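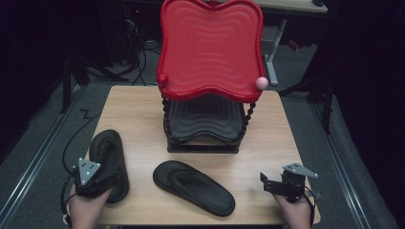 Count the failed attempts too

A pair of flip-flops and a small red-backed chair on a table do not look like much of a research problem. For a robot they are a fair one. A flip-flop is low and flat, the strap is thin, and a pair has to be matched up and pointed the same way before anyone would call the job done.

The group at Vaughan collects its training data with hand-held grippers. A person holds one in each hand and does the task, and the recordings are used to teach a robot arm to do the same. I think this is a good method. It is cheaper than steering a full robot from a distance, and people move more naturally when the tool is in their own hands.

My complaint is with how the results get written up. The Zurora set has 2335 recordings of household tidying, and the short report that came with it says the trained robot finished 59 per cent of its trials. It does not say how many recordings were thrown out before training, or who decided they were bad. I asked and was told that 800 had been removed, mostly for fumbled grasps.

Those are the ones I would like to see. When a person pinches the strap, loses it and goes back for the sole, they are showing a robot how to recover from a mistake. Take that out and the robot only ever learns from clean runs. Its own runs will not be clean.

Gonen did it the other way with the Drarovau tasks. They kept every attempt, marked the poor ones, and trained three versions with different shares of them left in. Their best score was lower than Zurora's, and I still trust it more. I can see what went in.

Some failed recordings are useless. If tracking drops out halfway through, bin it. But give the number and the reason in the report, next to the success rate. It would take one extra line in a table, and I would like to see it there by January.

20 Sep 2025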